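Subject: Re: [lunchroom] trays, cups, and the Friday count
Date: Dec 10, 2025

quick reply between deliveries, sorry for the shorthand. Quoting the bit I'm answering:

> We're finally replacing the trays at the Closormont hall and I'd like
> to get it right this time. Questions for those who've done it:
>
> 1. Plastic plates or go back to the heavy white ones?
> 2. Does anyone lay the trays ahead of time or do people pick up
> their own things down the line? We do own-pickup now and the
> line stops dead at the cutlery bins.
> 3. Where do you buy? Helow quoted us on 264 trays but they want
> the whole order paid up front.
>
> We seat fewer than that but I want spares.

1. Plastic. We went over in September and I wouldn't go back. The heavy ones were nicer to eat off, I'll give you that, but the stack was murder to lift and we lost a few every week to the tile floor. Get the ones with a bit of a curve to them so peas stay put. Color doesn't matter much, ours don't match and there have been no complaints so far. One warning, tomato sauce. Rinse right away or the light colors go pink and stay pink. Dark blue hides it best.

2. Lay them ahead. Big difference for us. Two people can lay a whole sitting while the soup heats. We do plate toward the back, cup on the right, fork and spoon together at the front on the left. No knives unless the menu needs them, they go in a separate bin at the end. We tried napkins under the fork for a while and they blew off every time the side door opened, so now napkins are on the tables. 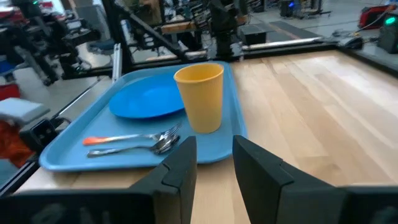
Do the cups go on the tray empty or filled? Empty, and they get filled from the pitchers at the table, which keeps the trays dry on the walk over.

Get cups with a thick rim, by the way. The thin ones crack from the top down after a season in the dishwasher. And wider at the top than the bottom, so they nest. Straight-sided ones look fine in the catalog and then take up an entire shelf.

Cutlery, we have a mix. All-metal spoons, mostly, plus a batch of forks with colored plastic handles somebody got on sale. The colored handles are easy to spot in the scrap bucket, which has saved us a good many forks. Downside is they take longer to dry and water sits where the handle meets the metal. Stand them handle down in the rack, not flat. If I were buying new I'd get half and half.

3. We got ours from Dellitum, 305 trays, and 12 were warped out of the box. They rocked on a flat table and you could feel it when you put a full cup down. They did replace them but it took weeks and I had to send the bad ones back first. So check every tray on teh day it comes, flat table, press the corners. Giannakopoulos is the other place people here have used. Smaller range, but they'll sell you a sample of each thing, and I'd do that before signing anything with anyone. Can't speak to Helow. Paid up front for the whole lot would make me nervous, ask if they'll split it.

Also raised rims on the trays, rounded if you can. Square rims collect crumbs in the corner and you end up going round with a toothbrush, ask me how I know.

Spares: go a little heavier on spoons than on anything else. They vanish. No idea where they go.

Will send our tray washing sheet tonite if I can find the file. It's one page, needs updating for the new racks but the order of things is right. If it hasn't shown up by the weekend poke me.

-- 
Kitchen desk, room 703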